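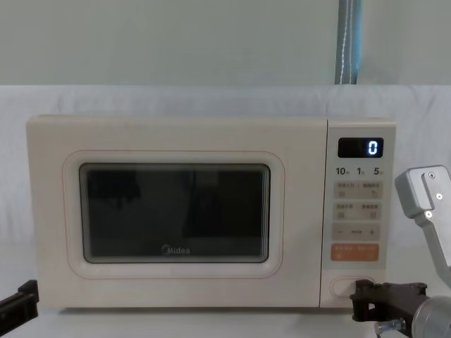

Right, walnut thread. Lots of you asked what the dark stuff was I turned that big bowl from in June. English walnut, from a tree that came down at Jutcombe. Ibsa Bogale milled it for me and I've been living off that one trunk ever since. People think walnut is just brown. It isnt. The sapwood is cream, near enough the colour of that Midea microwave, then you hit the heartwood and it goes grey, purple, chocolate, sometimes a black streak right through. Best when you get both in one piece.

2/ Colour first because everyone asks. Fresh off the saw it's greenish and frankly looks ill. Give it air. Goes brown over a few days. Then over years in sunlight it goes LIGHTER, opposite of cherry. Got a dish on the sill turned years back, more honey than brown now

3/ Age of the tree. There's a planting note in the estate book for 1957 so not old for a walnut. Decent girth though. Grew out in the open with the wind on it so loads of twist. Nightmare for planks, lovely for bowls

4/ Drying. I rough turn wet, leave the walls thick, seal the end grain, paper bag, shelf. 30 blanks on the go at the minute. Lost 3 to cracks, all of them had the pith in. My own fault. Cut the pith out!!
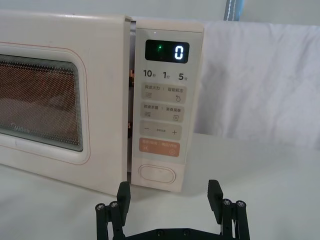
Midea on the worktop, light on inside.

5/ The crotch wood is where it gets silly. Where the trunk forked you get feather figure, like a plume up the middle. Ibsa wanted to slab the fork for a table top. We had words. I got half

6/ Weight: lighter than you'd expect once dry. Cuts clean, hardly any tear out if your gouge is sharp. Dust is foul though, wear a proper mask, makes my eyes stream. And don't let the shavings go anywhere near a horse's bedding. Serious one that

7/ Finish. Tried Getel oil on the first few, too yellow for me, kills the purple. Tufa wax on its own is nice but marks if you look at it funny. Settled on two thin coats of Vudico then buff. Bit of a sheen, not plasticky

8/ Someone asked is it the same as American black walnut. No. Cousins. Black is more even and darker all through, easier to buy by the board. English is wilder, more streaks, more waste. I know which I'd rather have on the lathe

9/ Lot numbers are burnt on the bottom now btw. If yours says 1388 that's the Jutcombe trunk. Anything without a number is older stock, mostly ash and a bit of elm

10/ Next batch goes up 01/12/2019, small bowls and a couple of platters with the sapwood edge left on. No hollow forms yet, still drying, dont ask. Messages open if you want a paticular size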